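The Jam Years

My grandmother made jam the way other people pay taxes, once a year and with a lot of muttering. I ate it on toast every morning until I was 18 and never once asked how she did it. Then she moved into my aunt's spare room, the kettle she cooked it in went to a yard sale, and I found myself standing in a supermarket aisle with a jar of something called strawberry spread, reading the label like a person who has lost a bet.

So I decided to learn. I figured it would take me a weekend (ha!).

My first batch was syrup. My second batch was also syrup, only darker, and the third you could have used to patch a driveway. I had read all the blogs by then and I owned a candy thermometer, which I was very proud of and was reading wrong. What I needed was a person, and the person I got was Bimla Shukla, who has been selling preserves under the name Wullomis for longer than I've been able to tie my shoes. I wrote her a fan letter, basically. She wrote back two lines. The second one was "Come Thursday and wear old shoes."

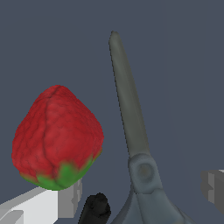
Clindivport, 6 March 2020

You smell Bimla's kitchen before you find the door. It's behind the hardware store, up a flight of metal steps, and in early March it's all citrus – marmalade season, with the strawberries still months off. I was a little let down, I'll admit. I'd come for strawberries. She handed me a knife and a crate of oranges and said strawberries were no fruit to learn on anyway. They don't have much pectin, they float to the top of the jar, and they go brown if you look away to answer the phone.

Sugar first, then. I had been cutting it way back, thinking I was being virtuous, and Bimla nearly put down her spoon. Sugar helps the stuff set and it helps it keep, and if you want less of it you should make a small jar, stick it in the fridge and eat it fast. She cooks in wide, shallow pans so the water leaves quickly. She keeps saucers in the freezer for testing, and when a blob wrinkles under her finger she's done, whatever the thermometer says. I asked how she knew when to start testing and she said the bubbles get lazy. I wrote that down and underlined it.

Her fruit comes from Levente Nyitrai, who runs the Lengyel farm out on the river road and who stopped by around lunch to complain about the rain. He'd like everyone to quit asking for giant berries. The little ones taste better and hold together in the pan, and he can hardly give them away at the market, so Bimla gets them. He also thinks you should pick some that are a touch underripe for the set. She thinks that's what lemons are for. They've clearly had this argument before, and I ate three slices of toast while they had it again.

By the end of the day we had 50 jars lined up on the counter, and I'd labeled every one of them in my terrible handwriting. My back hurt. My old shoes are now my sticky shoes. Bimla sent me home with 5 of the jars and a saucer, a plain white one with a chip in it, and told me to keep it in the freezer and not let anybody put ice cream on it.

I made a batch of my own that Sunday, from oranges I picked up on the drive back. It set! A bit too firm on one side of the pot, and the peel was cut all different sizes, but I turned a jar upside down over the sink and it stayed put. I took some over to my grandmother. She tried it off the spoon, thought about it, and asked if I'd used the kettle.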